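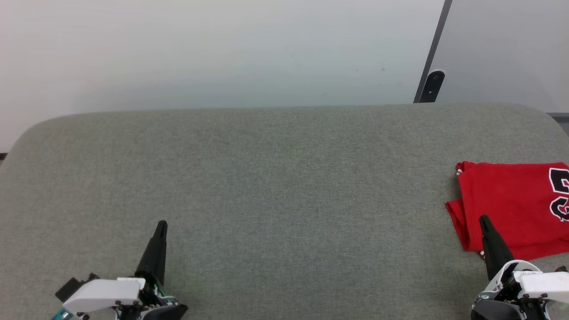
Why I am still proud of our volleyball season

Tue 11 June

The last match of Vulska was played in April, and I needed all these weeks before I could write about it. In my family we do not talk about a lost match the same evening. My father had this rule for soccer and I have kept it for volleyball, only my silence is longer than his.

For the new readers: Vulska is a women's club in the second regional division. I have followed them for six seasons, five of them with a season ticket. I moved to this country as an adult and I did not know one person in the town, and a colleague gave me a ticket for a Saturday match that she could not use. I did not understand half of the shouting around me. But volleyball has the same rules everywhere, and by the third set I was shouting also, in the wrong language.

We finished fourth. In the semifinal we lost to Hernivik, three sets to two, and the fifth set was 15 to 13. If you look at the table only, it is the same place as last year, and I have read some comments that say we did not make any progress. I do not agree with this and I want to explain it a little.

The beginning was difficult

In the first month we lost four matches of five. Carmela Donati was a new coach, and she changed the reception completely. Before, we received with four players, which was safe but slow. She wanted three, with Mahsa Kermani as libero taking most of the court behind. For some weeks the balls fell exactly between two players who looked at each other. I remember the home match against Nummont, where we gave away nine points on serve reception in one set. The man next to me put his scarf in his bag and went home before the end.

I also had my doubts. I wrote here in the blog that a coach should fit the system to the players, and I received several emails that told me to be patient. Those readers were right and I thank them, although one of them could have been more polite.

What changed, in my opinion, was the setter. Sveva Marino came back from her shoulder injury in the seventh match. She is not tall and her serve is nothing special, but she sees the block of the other side very early. With a good first pass she can use the middle, and with the middle in play our outside hitters finally had one blocker in front of them and not two. We won eight of the next ten matches.

The Cattaneo sisters

I must write something about Natalina and Annunziata Cattaneo, who will both stop playing now. Natalina played 160 matches for the club, almost all of them as a starter. Annunziata is the younger one and came four years later, and she arrived at exactly 100 in the semifinal. It is a pity that this match had to be the one.

They were never the most spectacular players. Natalina had one shot that everybody knew, the long line from position four, and the opponents knew it too, and she still scored with it. Annunziata was the opposite: she looked always as if she would hit hard and then she tipped the ball over the block. I have seen her do this at 23 to 23 in a set. My nerves are not made for this kind of thing.

The semifinal

Hernivik is a drive of two hours and the club rented a bus. We were maybe too loud for the driver. Their hall is small and very warm, with a low ceiling, and the ceiling cost us two points in the first set when high passes touched a beam. They had the same problem, of course, but they train there every week and they know how to keep the ball low.

We won the first and the third set. In the fourth we were leading 19 to 15, and then came a series of six serves from their captain that I would prefer to forget. Donati used both time-outs. After that it was 19 to 21 and I think all of us on the benches felt what would happen.

In the fifth set we saved two match points. On the third one, Marino set to the middle, which was the correct choice, and the ball went out by the width of a hand. I do not blame anybody. With the same pass I would want the same set again.

On the way home it was quiet until somebody in the back started the song, and then we all sang it, badly, with the second verse missing as always because only the old members know it.
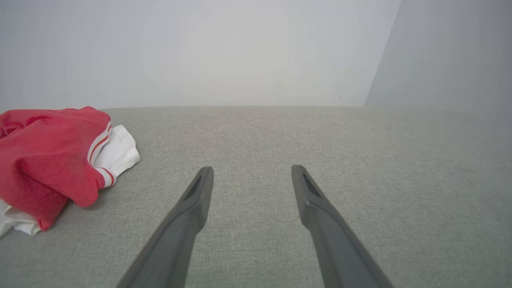

Will Vulska play in the same hall next season?
The club has confirmed the Lockwood hall for all home matches. Season tickets will cost 120, the same price as before, and if you had one last year you can keep your seat until the end of the month.

I am happy about this. There was a plan to move to the bigger arena near the station, and I understand the reason, as we had 1,024 people at the last home match and some of them were standing on the stairs. But Lockwood is a hall where you can hear the setter call the number of the play. In the bigger one you hear the loudspeaker.

About new players I know only what is on the club page. They are looking for two outside hitters, which is logical, and maybe a second libero, so that Kermani can rest sometimes. Marino has signed for two years. I read it on my phone in the supermarket and I made a noise that I had to explain to the cashier.

Training starts again in August and the first friendly match will be against Nummont, away. I have already asked at work for the Friday afternoon. If somebody has a free place in the car, please write to me. I can bring sandwiches, and I promise not to talk about the fourth set.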